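6. Running the lid and basket routine

Rev. 1/9/25. Applies to Ceriven cell kits with a two-finger gripper.

Most bench rules are copied from one lab to the next untested. Keep the ones below until you have data of your own.

6.1 Before the first move

1. Set the speed limit to 20 percent.
2. Seat the pot and check that it doesn't rock.
3. Jog the gripper to the lid by hand control.

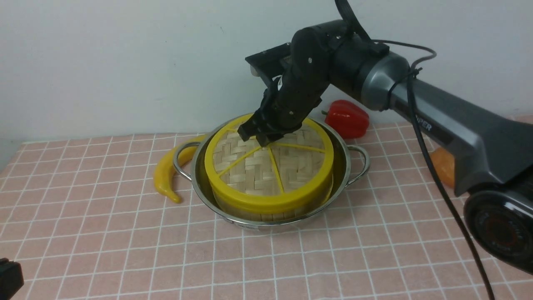
4. Save the approach point only after three clean passes. One pass proves very little.

NOTE: The Naltex checklist allows up to 400 cycles between checks. We have seen no evidence for that figure.

5. Move to the loose items and repeat step 4.
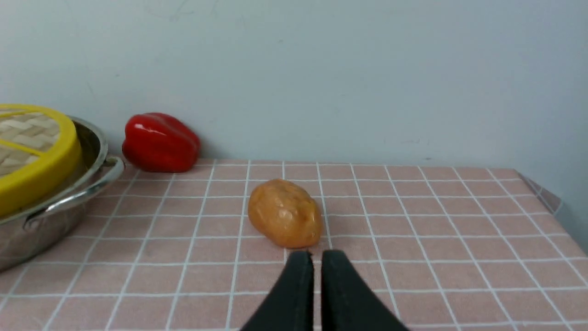 Esko Sjöberg disagrees with step 5 and wrote to us in July that a second set of passes wastes a morning. Perhaps. His log stops at cycle 118, so the step stays.

6.2 Working at the basket

6. Come in beside the rim with the fingers apart.
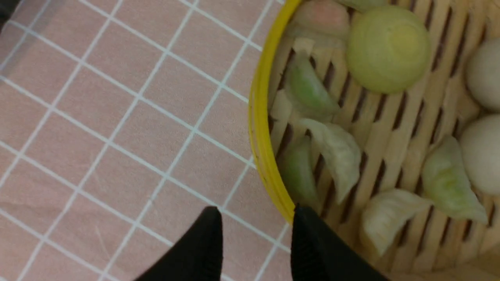

Fig. 6-3. Fingers at the yellow rim, dumplings and buns inside.

CAUTION: Do not rely on force limits alone near a rim. "Safe by default" is a sales term.

7. Check cable slack at full reach.

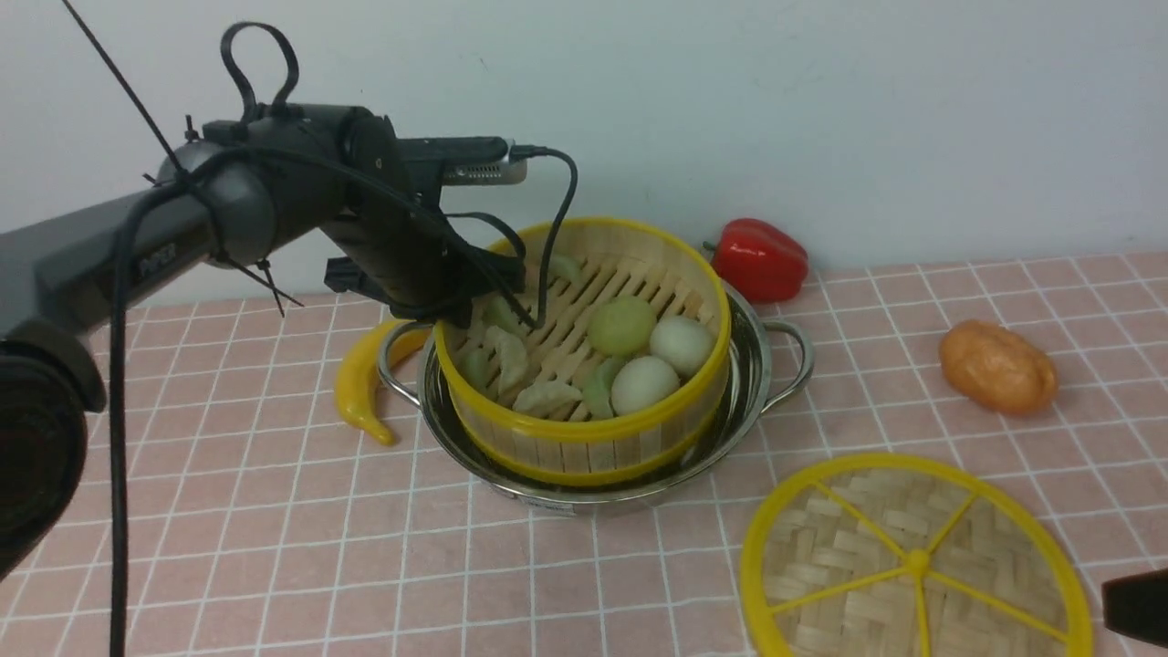
Fig. 6-4. Gripper in the basket, lid on the table.

8. Log every stop under code 153, including the ones you think don't count.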